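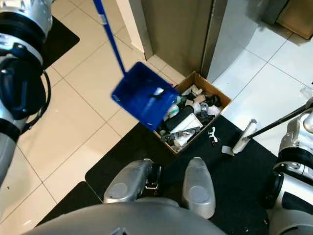 Corina Pop wrote under the June list that a cardboard box is good enough for sweepings, if it goes out the same day, and that we make too much trouble of it. I partly agree with her. My comments are under point 2.

Floor and waste check, Zutico kitchen, Stasberg
August 2020
Form 344, filled in on the spot

1. Floor and mats
Mats lie flat, no raised corners: OK
Mats free of small hard pieces: NOT OK
Comment: A small white and black piece, in the shape of a clip or a bracket, was on the black mat beside the waste box. Such a piece is easy to step on, and under a thin shoe it can roll. Please sweep also next to the box, and look one more time after the broom is put away.

2. Waste box
Box stands firm: OK
Box not overfull: NOT OK
Box away from appliances: NOT OK
Comment: The contents came almost to the rim. When the box is like this, the next dustpan goes on top of a hill and half of it slides down again. I propose to stop at 80 percent of the height and take the next box. The back side of the box was touching the base of the stainless steel appliance. Cardboard and crumpled paper should not stand there, also not for one hour. Move it to the free wall by the door.
To the remark of Corina: a cardboard box can stay in use for dry sweepings. For wet waste, glass and anything from the fryer we need the metal bin with lid.

3. Sorting
Paper separate: NOT OK
Plastic separate: NOT OK
Batteries and electrical parts separate: NOT CHECKED
Comment: White paper and small pieces of black plastic were together in one box. There was also a black cylinder-shaped thing lying across the middle. I did not take it out, so I cannot write what it is. Before the box is closed, somebody with gloves must look at it and put it in the right place. If it is a spray can or a battery, it does not go with the normal waste.

4. Dustpan and broom
Dustpan with long handle present: OK
Broom present: OK
Both hung up after use: see comment
Comment: The blue dustpan with long handle is the right type, please do not replace it with the short one. It has raised side walls and the small pieces stay inside better. Hooks are mounted on the wall but two of them turn when you hang something heavy. Preda will bring new screws.
Empty the dustpan low over the box. From high up, the light pieces fly out to the floor and we have point 1 again.

5. Hands and back
Gloves available: OK
Full box carried by one person: allowed, if it is light
Comment: Hold the box from under the bottom. The Garkitz boxes have a weak bottom and they need tape in both directions.

6. Way to the container
Corridor free: OK
Door closes by itself: OK
Light works: NOT OK
Comment: The lamp at the back door needs a long time to start. It has maybe done its 2000 hours. Ordered.

To do before the next check
Box away from the appliance: same day
Black cylinder-shaped thing identified: same day
Line with marker on each new box: kitchen team
Hooks and lamp: within 5 working days

Comments can be written below the list as before. Please put your name and the number of the point.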